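Todoveo table-setting program

The Todoveo table-setting program is a workplace automation project at the catering firm Srour, run from its preparation site in Girkitz. It assigns two-handed robots to the placing of cups, plates and small items on trays and tables, work previously done entirely by hand. The program is known mainly for the gap between what was promised to kitchen staff and what they say they got.

Background

Srour employed 620 people at the time the program was announced in September. Management described tray work as repetitive and hard on the wrists, and said the machines would free staff for cooking and serving. The robots were supplied by Todoveo and run on control software called Stillero. No independent study of wrist complaints at the site was published before the purchase, and none has been published after it.

Operation

Each station consists of a white table with a robot working over it. Before a new task goes into service it is practiced with a few light objects, such as a mug, a plate and small striped pumpkin shapes. Both hands are black and have several fingers, and either can be assigned to a task.
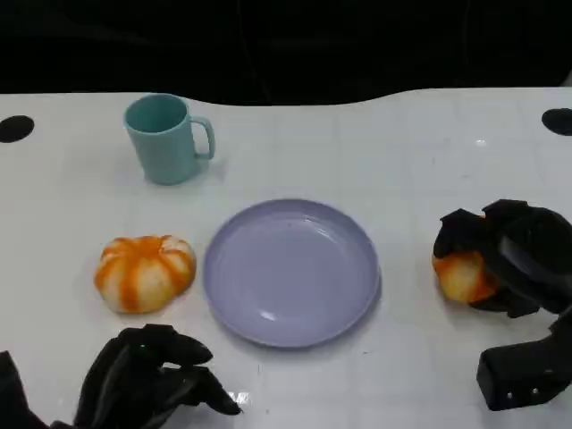 Supporters of the program point out that fingered hands can in principle use the same dishes as people do, so nothing in the kitchen has to be replaced. Critics answer that this says little about speed. Srour has released a figure of 2601 completed placements for its first trial period but has not said how many attempts were made, or how often a person stepped in - which leaves the number hard to interpret.

Effects on staff

The clearest change has been in job content. Nine tray assemblers were retrained as station attendants. Their duties are to lay out objects, restart the software and clear the table between runs. Refilwe Coetzee, a former assembler, wrote in the staff newsletter that she now spends her shift "putting things down so that a machine can pick them up." She also noted that her wrists felt better, a point the company has quoted often and without the rest of her letter.

Pay for attendants was left at the assembler rate. Srour's operations manager, Alper Yüksel, defended this on the ground that the new post required no formal qualification. Staff representatives replied that attendants were expected to recognize software faults, log them and decide when to stop a run, none of which had been part of the old job. 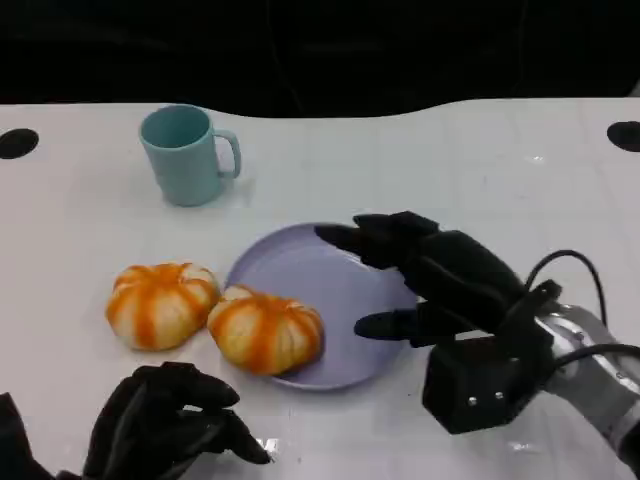 Right hand over the plate at a Girkitz station; the left stays near the front edge of the table.

Claims and disputes

Early statements from Srour spoke of "full tray automation." The wording was later changed to "assisted tray preparation." A planned extension to hot dishes has been postponed twice. As of 2025-01-20 the firm listed 1269 hours of station time, a total that includes setup and waiting.

No layoffs have been tied directly to the program. Open assembler positions have gone unfilled, however, and the remaining assemblers report larger workloads at peak hours, when the stations are usually switched off.

See also

Food service automation
Job redesign
Repetitive strain injury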